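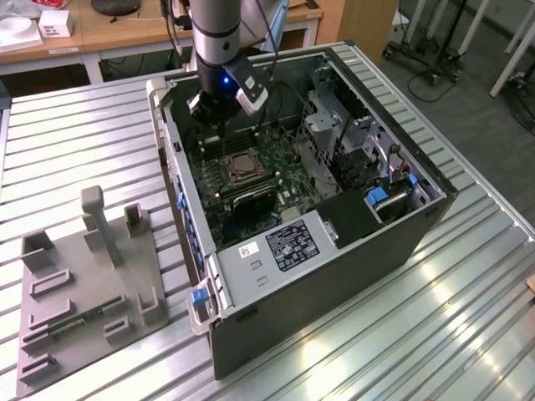

I spent most of my Saturday rewriting the house rules for our memory cell, so I may as well put them up while they're fresh. The last version was a page and a half that I wrote in September, when we had one arm and one kind of computer to take apart. People followed the parts they remembered. I was one of the people.

For anyone new: I work at Sollier, in Mallton, where we refurbish used office desktops. My corner is the cell where an arm does memory swaps and a few other small jobs inside the case. The tower lies on its side with the panel off, the parts fixture sits to the left of it on the rails, and the arm comes down from above. It is slow and fussy work, and most of what goes wrong has nothing to do with the arm itself. It's the setup. So the rules are mostly about setup.

I'm not a standards person by training. I have read the robot safety standards that apply to us, and the risk assessment for the cell was done properly, by someone qualified, and signed. What follows sits underneath all that. It's housekeeping, the stuff a standard leaves to you.

Power

The machine is unplugged before it goes on the table. I used to write "powered off," and that wasn't good enough, as a desktop power supply with the cord in still feeds a standby voltage to the board. Pull the cord at the intake shelf and leave it there. Then hold the power button in for a few seconds. The old rule had the cord coming off at the table, and twice we found a tower in the cell with it still attached.

We do not open power supplies. The arm doesn't touch them and neither do we. If a supply is bad, the whole unit comes out and goes in the bin for the recycler. I know some of you can fix them. Do that at home.

Grounding

Wrist strap on for anyone reaching into the case, clipped to the bonding point on the table rail. Bare aluminum is fine. Anodized aluminum is not, because the coating insulates, and I've seen people clip onto a nice clean anodized face and feel very responsible about it. There is a marked bolt. Use the bolt.

The fixture is the part I'm least happy with. It's 3D printed in ordinary plastic, and ordinary plastic holds a charge. For now the rule is that no module sits in the fixture outside its bag for longer than the job takes, and if you stop for lunch the modules go back in bags. Sinaga, who print our brackets, have quoted us for the same plate in a static-dissipative material. I'd like to have that before summer. Until then, bags.

Where things go

Every slot in the fixture has one purpose and the program knows what it is. If you lay a board across the middle of the plate because you were interrupted, the arm doesn't know that. It goes where it was taught to go. So the plate gets a look before every cycle, from the person who is about to press start, even if somebody else just set it up and told you it's ready.

A loose board on the plate is allowed while you're loading. It is not allowed during a run, unless the program calls for it there. I had this as "keep fixture clear" in the old rules and people argued with me about what clear meant. They had a point.

The tower goes against the stops with the memory slots toward the back. If the case has a carrying handle or a front bezel that sticks out past the frame, check that it isn't what's touching the stop. A bezel flexes. The metal doesn't. You can lose a couple of millimeters that way, and a couple of millimeters is the difference between a module in the slot and a module leaning on the slot.

Latches and cages

Most of the business machines we get use colored plastic for the parts you're meant to handle. Blue on one maker's cases, green on another's. If the drive cage swings, it's either fully closed or fully out of the way before the run. Halfway is how we bent a gripper finger last fall. Also look for cables. A ribbon or a bundle of wires that has been sitting quietly behind the cage for years will spring up once you move anything.

I've added a line saying you should tug each cable lightly after you tuck it. It sounds silly. Princess Layug suggested it after watching one creep back out over the course of a shift, and we've had fewer stops with it.

Force limits

Modules take a real push to seat, more than people expect, and the board bends under it. We set an upper force limit and the arm stops if it gets there before it reaches depth. The rule is that you do not raise the limit to get through a job. If a module won't seat under the limit, take it out and look. It's in backward, or there's grit in the slot, or a latch is shut, or it's the wrong generation and the notch doesn't line up.

Changing the limit takes two names in the log. Yours and one other person who has looked at the same slot with their own eyes. I made the mistake last year of changing it alone on a late shift, meaning to put it back in the morning. It stayed that way for 48 hours. No boards were ruined that we could find, but I had to pull every machine from that stretch and retest it, 26 in all, and that was a long week.

One more thing on force. The limit is stored per program, and copying a program copies the limit. When you make a program for a new case model by copying an old one, the limit goes back to the default until it's been checked on a scrap board. Keep the scrap boards. We had a good pile and someone tidied it.

Hands

Our speeds and forces are set low for working near people. That does not make it fine to have a hand in the case while the arm is moving. A hand in an open tower is boxed in by sheet metal on all sides, and a light push against a sheet metal edge is still a cut. The limits people quote for contact with a person assume things about the contact, and a sharp edge isn't one of them. So: arm moving, hands out. Arm paused, hands still out, because a paused program can be resumed from the screen by somebody who can't see you. Put it in a protective stop with the reset on your side, then reach in.

Don't go by the light on the gripper. I've heard three different explanations of what it means from three people. It is not a safety signal and it isn't in the risk assessment. The screen and the stop button are what we go by.

Cables on the arm

The bundle running up from the wrist gets checked at the start of each shift, with the arm moved by hand through its full range. Look for rubbing and for anything going tight at the far reach. We replace the bundle at 2,000 hours no matter how it looks. That number is ours, and it's cautious. The supplier, Skoltell, gives a longer one, but their figure is for a straight pick and place and we twist the wrist a lot more than that.

Nothing trails across the floor where a person stands to load. I walked in Friday and there was an extension lead exactly there. Mine, as it happens.

Writing it down

Each machine gets a line in the log: which program, who loaded, any stops, and what you did about them. "Reset and continued" is not an entry I want to see again. What stopped it? If you don't know, write that you don't know. Those lines are the ones I read first.

I went through the old logs before I started writing, and the stops with no cause given were bunched at the end of the day, when the next person was waiting for the cell. So the handover now has 18 minutes set aside for it on the schedule. I asked for half an hour. We'll see how it goes.

What I left out

I took out the rule about gloves. We had nitrile for a while, then cut-resistant, then both, and people couldn't feel the latches. It's now up to the loader, apart from stripped chassis with raw edges, where you wear the cut-resistant ones.

I also took out the paragraph on cleaning the table. The grooves between the rails collect screws, and there was a rule about a magnet sweep every hour that was never kept. It's once a shift now, with the tray pulled out and emptied at the same time. A screw that ends up under a tower tilts it, so do it before loading and not after.

The whole thing comes to four pages with the forms. If you run something similar and want a copy, write to me and I'll send it. I would be glad to see what other shops do about fixtures and static especially. The printed sheets go up on Monday, and the old ones need to come down off the side of the cabinet, including the one someone corrected in pen.

Filed under: bench notes
5 comments | 9 shares

Contact | © 2026 | Back to top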